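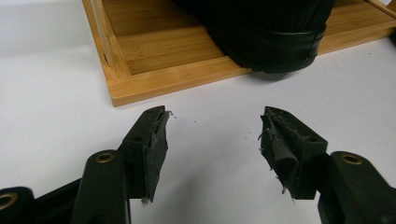 One reader wrote in after the last gallery to say that bamboo is all very well until the first rainy week, and that a tray for shoes ought to be the kind of thing you can hose down on the back step and forget about. Another reader replied within the hour that hers had lasted through 5 winters with nothing more than a dry cloth and a bit of oil, and after that the comments went on well past supper time.

Shoes and Their Trays: A Small Gallery from the Front Hall

September
Posted by Skarnley House Notes

I have wanted to do a page on shoe trays for a long while now, and I kept putting it off, partly because the hall was never in a fit state and partly because it seemed like such a little subject. But the letters we got about the boot bench in the spring (so many letters, and such long ones!) made me think there are plenty of people out there who care just as much as I do about where a shoe goes when it comes off a foot. So I cleared a morning, put the coffee on, and got everything up off the floor where I could have a proper look at it.

Our house on Eshun Street has a front hall you could cross in two steps, and everybody who lives in it or visits it seems to take their shoes off in exactly the same spot. For years we had a rubber mat there, and the mat did its job, but it curled up at one corner and I tripped over that corner every morning of my life. The trays came after the mat, a few at a time, and I have grown very fond of them.

The bamboo tray

A black shoe on the bamboo tray, over on the white table. I do love a dark shoe against pale wood — it makes even an everyday pair look as though somebody is taking care of it.

I bought the tray at Sundasar, the housewares shop down by the bridge in Skarnley, and I will confess that I bought it for tea. It carried cups for one summer and then one evening it ended up by the door with a pair of shoes on it, and it has never gone back to the kitchen. It is easy to lift, so when I sweep I can pick up the whole business, shoes and all, and carry it out of the way. That alone has changed how often I sweep, though I won't pretend it's every day.

On the rain question, I think both of our readers have a point. I don't put anything dripping on bamboo. Soaked shoes go on an old towel by the radiator first, stuffed with newspaper, and they move over to the tray when they've stopped leaving puddles. Once a month or so I wipe the wood down with a cloth that is barely damp, stand it on its edge to dry, and rub in a little of whatever oil I've been using on the cutting boards. If a white ring turns up anyway, I leave it be. The tray is there to be used.

The black shoes

Black shoes are the ones that show everything: dust, salt, the pale scuff you get from the bottom stair. I keep a tin of Stesanus cream for ours and a soft brush that used to belong in the silver drawer. My way of doing it (and I'm sure there are better ways, please write and tell me) is to brush first and for longer than seems necessary, then put on the smallest amount of cream I can manage, then go off and do something else. I come back when I remember and brush again.

I used to do all this hunched over on the hall floor with my knees complaining. Then I moved to a table in the daylight, and I can't think why I waited. A white tabletop is a wonderful thing for this sort of job, as every crumb of grit shows up and you can wipe it away before it gets ground into the next shoe. Do put something down first if you're using cream. A tray is perfect, or a folded newspaper, or an old pillowcase you no longer have any feelings about.

The trays still by the door

The boot tray is metal with a raised lip, and it's ugly and I wouldn't part with it. It came from a yard sale and cost me 2 dollars, which I paid without haggling. It takes the garden boots and the snow boots and anything with mud in the treads. I put a layer of pebbles in the bottom one fall, having seen it in a magazine, and it does look very handsome for a week. After that you have a tray of dirty pebbles. I washed them in a colander a couple of times and then tipped them into the flower bed, where they are much happier.

There is a wicker one as well, for slippers only. Wicker and grit do not get along.

A word about size, as I get asked this more than anything else. Measure your longest shoe before you shop, toe to heel, and add a thumb's width. Ours need a tray 29 inches across if everyone's everyday pair is going to sit side by side, and I know that number by heart from having gone back to the shop twice. If your hall is narrow like ours, turn the shoes so the toes face the wall. They take up the same room, but people seem to kick them less.

We've now had more than 402 comments on the hall pages put together, and I do read them all, usually late in the evening with my feet up. Please keep sending in your own arrangements. I'd especially like to hear from anybody with a good answer for sandals, which slide off of everything I own, and from anybody who has found a way to keep a cat from sleeping in the left boot. The right one she leaves alone.

Next month I hope to get to the coat hooks, provided the coats can be found somewhere else to live while I do it.

Recent from Skarnley House Notes

The boot bench, with your letters
Nine ways we have folded a dish towel
What to keep in the drawer by the front door
A rainy afternoon at Sundasar
Oiling cutting boards, and how we got it wrong
The linen closet before and after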